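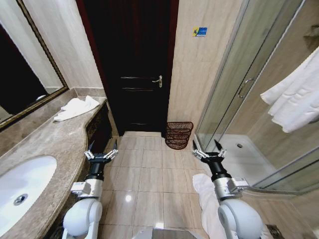

A hotel bathroom, also guest bathroom or ensuite, is a small private washroom attached to a rented sleeping room. Usually holds a basin set in a vanity, a mirror, a toilet, and a shower or tub or both. The term covers everything from motel units to serviced apartments. In Australia the word ensuite is also used for private homes; see Ensuite (residential).

Layout

Most plans are narrow. Vanity along one wall, shower on the other, door at the end. The arrangement keeps the plumbing in one or two walls and was standard in mid-size hotels by the time Hilde Van Dijk wrote her survey of 68 floor plans, still the usual starting point for anyone working on the subject. Van Dijk called it the corridor type. Other types in her list are the square type and the split type, where the toilet gets its own door.

Curved counter fronts turn up in corridor rooms. A straight front leaves a corner at hip height, right where people turn. The curve costs more to cut and polish, and stone yards charge accordingly.

Walls and stone

Beige stone and beige ceramic are the commonest finishes. Marble and travertine are both limestone-family materials, both stained by acid, so vinegar and most bathroom descalers are out. Neutral cleaner, soft cloth, dry off after. Polished faces show water spots more than honed ones. Veining is normally run horizontal in small rooms to make the wall look longer, though fitters dont all agree it works. Tiles should be laid out dry and the veining matched before any adhesive goes down.

Doors and joinery

Dark stained timber against pale tile is a long-running colour scheme in the trade. Frames with stepped mouldings look the part but hold dust and lint in every groove, and housekeeping manuals tend to list them as a seperate item.
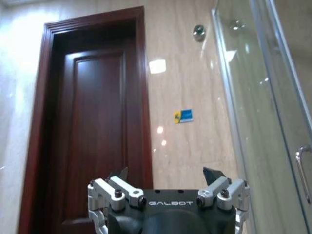 Panelled door and stepped frame beside beige marble wall tiles.

Timber doors in wet rooms are sealed on all six faces, bottom edge included. The bottom edge is the one that gets missed. Swelling starts there, then the varnish lifts. Roel Bakker, a joiner who fitted out the Flumitz guesthouses, recommended a gap under the leaf for airflow and two coats on the end grain. Lever handles are prefered over knobs, easier with wet hands.

Towels

Nearly always white. White can be washed hot and bleached, and a replacement matches the rest of the set. Terry cloth, looped on both faces, is the normal weave. Usual set per guest: bath towel, hand towel, face washer, bath mat. Bath sheets are extra in most places.

Fabric softener is avoided. It coats the loops and the towel stops drinking up water. Shaking each piece out before it goes in the dryer lifts the pile,

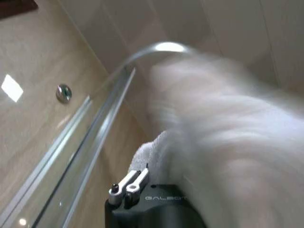
and overloading the drum flattens it again. The laundry at the Galta, a lodge often cited in this connection, logged 1186 pieces over one long weekend and ran smaller loads for that reason (Gallardo). Towels left on the counter or floor are generally read as used. Hung ones are left for another night, where the house has a reuse policy.

Folding varies by house. Thirds lengthwise, then in half, is the plain fold. Fold edge faces the wall, at Brirkberg it faces out.

Showers and glass

Framed enclosures use aluminium channel to hold the panels. Frameless ones rely on hinges and clamps and need thicker glass. Soap scum collects in the channel, an old toothbrush gets it out. Squeegee top to bottom, then the channel, then the floor.

Lighting

Ceiling downlights are usual. On glossy tile each fitting throws a bright spot, sometimes several, and designers place lights away from the wall to keep it down.
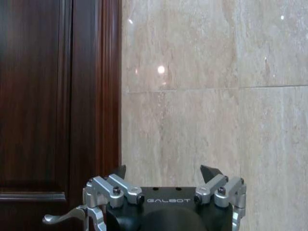

Light reflecting off polished wall tiles next to a dark wooden door frame.

Light at the mirror should come from both sides where there is room for it. Grout silicone should cure 24 hours before the shower is used.

See also
Ensuite (residential)
Terry cloth
Vanity unit

References
Van Dijk, Hilde. The Corridor Type. Hoekstra.
Gallardo, Leandro. Linen Notes. Hoekstra, 2nd ed.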